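Thirteen rules on one sheet of paper

The safety coordinator at Ferlow keeps the rules for the robot stations on one sheet of paper. It used to be a document of many pages, and she wrote most of those pages herself. "I was proud of it," she says. "Then I asked the operators which part they used, and they told me the phone number on the last page."

We meet at half past seven in the morning, before the first shift takes its places. She asked me not to print her name, as the rules belong to the whole floor and she does not want to be the face of them. She worked nine years in a packaging plant before she came to Ferlow, and she still speaks of robots the way people in such plants do, as machines that must be respected and cleaned.

The work here is of another type. Operators guide robot arms through ordinary household tasks, such as moving a mug or folding a cloth, and the movements are recorded. The arms are small. For her this is the main difficulty.

"A big robot has a fence, and the fence tells you what to do," she says. "With a small arm on a table you feel that you are in a kitchen. You put your hand in to correct the cup. Everybody did this in the first month, also me."

The first rule on the sheet is therefore about hands. When an arm has power, no hand goes over the tabletop. If an object has fallen or stands in a wrong place, the operator brings the arm to its rest position, presses the stop, says "hands in" aloud, and only then reaches. After that comes "hands out," and the arm may be started again.

I ask if people do not feel foolish to say this aloud when they are alone at a station. She laughs. "Yes, for two days. But the person at the next station hears it too. That is the point of the voice. I cannot see from my place what my neighbor is doing, but I can hear it."

The words were not her idea. They came from Plukenen, a smaller site which had started the year before and was already using them. She visited it in March and came home with a notebook and, she says, a bad conscience about her many pages.

There are 13 rules now. Some are about the body: long hair tied back when one stands at the arms, no loose sleeves, no scarf, no ring with a stone. Some are about the table. Only the objects of the current task may stay on it, and nothing that a person wants to drink from later. Mugs for the task are washed at the end of the shift and live on their own shelf. I thought this one was about hygiene, but she corrects me.

"It is about reaching. If your own coffee stands there, your hand will go to it. You will not think. A rule must be stronger than a habit, or it must remove the habit."

The rule with the most discussion was about time. At the beginning operators could work as long as they liked before a pause, and the good ones did not like to stop. Now there are 5 minutes of pause in every hour, away from the station, and the person must stand up or walk. The project office at Henitz, for whom the recordings are made, asked if this was necessary. She answered with her own list of small incidents. In one quarter she had 233 entries, most of them as harmless as a dropped spoon, and a large part came late in a long run.

"I do not say that I proved something," she says. "I am not a scientist. I showed them the list and they said, all right, take the pause."

She is strict that every entry goes in the list, also the ones that make people smile. Nobody is scolded for an entry. An entry that is missing is another matter, and she has had one serious conversation about that – only one, she adds, and it was enough.

We walk along the stations while she talks. Her voice becomes quieter when somebody is working.
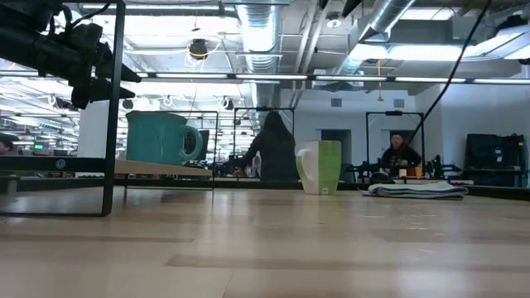 Stations on the Ferlow floor, with a mug, a folded cloth and a gripper at the nearest table.

Cables are her weak point, and she says so before I can ask. The rule is that no cable lies where a person walks, and that a cable near an arm must have enough length for the full movement. The check is done by hand at the start of each shift, with the power off. It takes longer than she would like. She has asked for 700 more clips and expects to get fewer.

The other thing she wants to improve is how new people learn. For now a beginner reads the sheet, signs it and spends a day next to an experienced operator. She finds the signing useless. With the Mahmoud workshop, which does the repairs for the arms, she is preparing a short practical test in which the beginner must find three mistakes on a station that was set up wrongly on purpose.

"A signature tells me that you have a pen," she says. "I want to see what you look at first when you come to the table."

Would she like to have outside standards that tell her all of this? She thinks about it for some time. General machine safety rules she knows and follows, she says, and they are a good floor to stand on. But they were written with other rooms in mind, and the questions she gets in one day are very small ones. May I wear gloves? May I eat an apple while the arm is resting? (No, and no.)

The shift begins at eight. She folds her copy of the sheet and puts it back in her pocket, then goes to look at the clips.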